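August 3, 2018 – Murnus sim, wrist camera stuff

OK so the ring detector is finally talking to the planner, and I only had to break the build twice! Picking up from the last entry: the pose estimates were jumping between frames, and Hamis (our planner node, for anyone new reading this) was throwing away perfectly good approach paths every time the target moved a hair. I put a small filter in front of it and made it hold a plan unless the ring center shifts by more than 50 pixels. Crude, but the replanning storm is gone.

Ran it overnight on the Bumthorpe room. 2615 randomized starts, 106 planner timeouts, and when I dug into the logs most of those were starts where the wrist was already rolled too far to reach a clean top-down approach. So that's a sampling problem, and I'd rather fix the sampler than keep bumping the timeout (which I have done before, sorry).

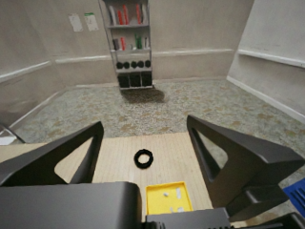 Wrist view in the sim, black ring between the fingers, yellow tray just in front of us.

The thing I keep chewing on is the finger cutouts. The self-mask treats each finger as a solid triangle, so everything you can see through those windows gets dropped – table grain on the left, carpet on the right. Free pixels! I swapped in a mask rendered from the real mesh and it costs next to nothing. Checked it on seed 805 and the table plane fit looks a lot steadier.

Also, the shelf at the back has a row of black round things that look an awful lot like our ring. Depth gate goes in before the classifier, not after. Miranda branch has it the wrong way around, don't merge that yet.

To do: fix roll limits in the sampler, rerun the timeout seeds, push the new mask.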